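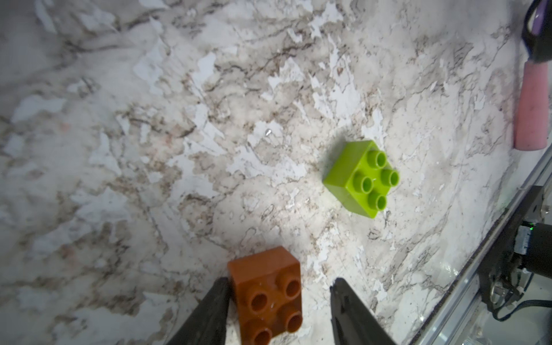
The left arm dropped out on me again in June, in the middle of a stacking run, and this time I took the trouble to find out why. Writing it down so I don't have to work it out twice.

The job is simple. Two arms on the kitchen counter, a few toddler-size bricks, and a policy I trained to put one brick on another. I call the project Ploma. A batch is 25 attempts and I let it run while I do other things nearby, close enough to reach the power switch.

On attempt 7 the gripper closed on a brick and kept closing. The motor made a thin whining sound, and then the whole arm went slack and came down on the counter. The bricks were fine. The finger mount had a hairline crack at the screw hole.

My first guess was heat, so I looked at the log. The motor was at 29 degrees when it quit, and that ruled it out. The next guess was the cable, and I lost an evening swapping it for a spare. Same fault. 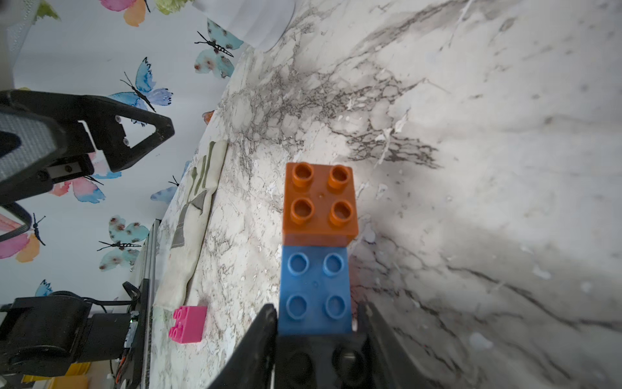
What the log did show was the current limit. I had set it to 500 in the config months ago, but after a power cycle the motor was going back to its default, which is a good deal higher. The Amodus driver writes the limit to memory that doesn't survive a restart, and my startup script only sent it to the right arm. So any time the left arm lost power, it came back with no real limit on its grip. The overload protection then did its job and cut the torque to every joint, and that's why the arm fell.

Kęstutis Vanags had the same thing happen on his Bastier setup and pointed me to the register. Thanks for that.

Changes so far:

The startup script writes the limit to both arms, reads it back, and refuses to start if the two values don't match.
On an overload, only the gripper lets go. The other joints hold – I tested this with the arm parked low over a folded towel.
The power switch is now on my side of the counter. Before, I had to reach past the arm to get to it, and that was a bad idea from the start.

I printed a new finger mount with a thicker wall around the screw. Two batches since then and no dropouts. I still want to try the Tapsell brackets if they ever come back in stock.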